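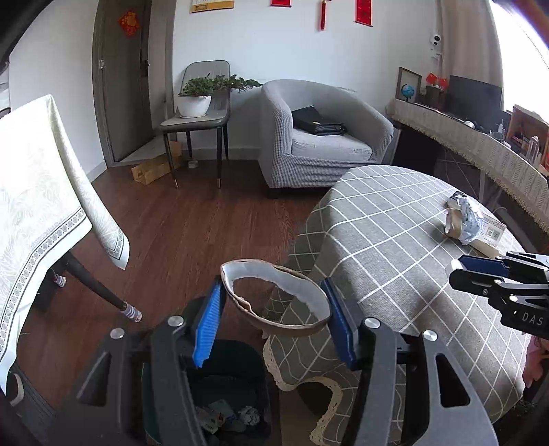

Where the Bin Goes

Sioned Maddocks, who edits this newsletter, holds that a household needs one good bin in the kitchen and no others. I disagree. The deciding factor in whether a living room stays clear is the distance between the table and the nearest open container.

Packaging is opened at tables. A parcel yields a bag, a carton, a strip of brown paper and a length of tape, and each piece is handled separately. If the bin stands two steps away, each piece gets there as it comes off. If it stands behind a door, the pieces are stacked on the tablecloth to wait for a trip that covers all of them, and the stack is still there at 9 p.m.

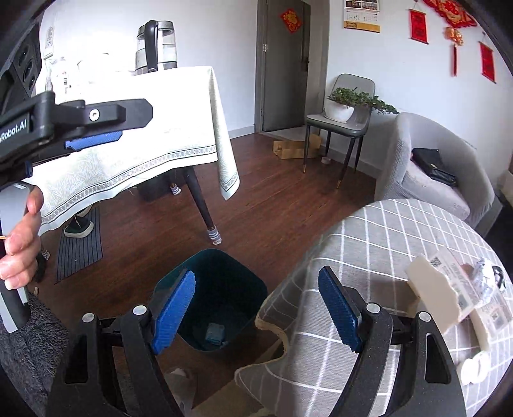 Capacity matters less than people think. A small open bin emptied every evening does more than a 50-liter model with a pedal and a damped lid. I have owned the latter, a Vorker, and it was well made. It was also too bulky to stand beside a table, so it lived in the hall and served the hall.

Maddocks objects that several bins mean several rounds of emptying. This is true. My evening round takes 60 seconds, and I count that as the price of the system.

Two rules apply. Food waste stays in the kitchen without exception. Flattened cardboard does not go in a room bin at all, as one folded carton will fill it and everything afterward lands on the floor. Stand cardboard by the door and take it out on the next trip.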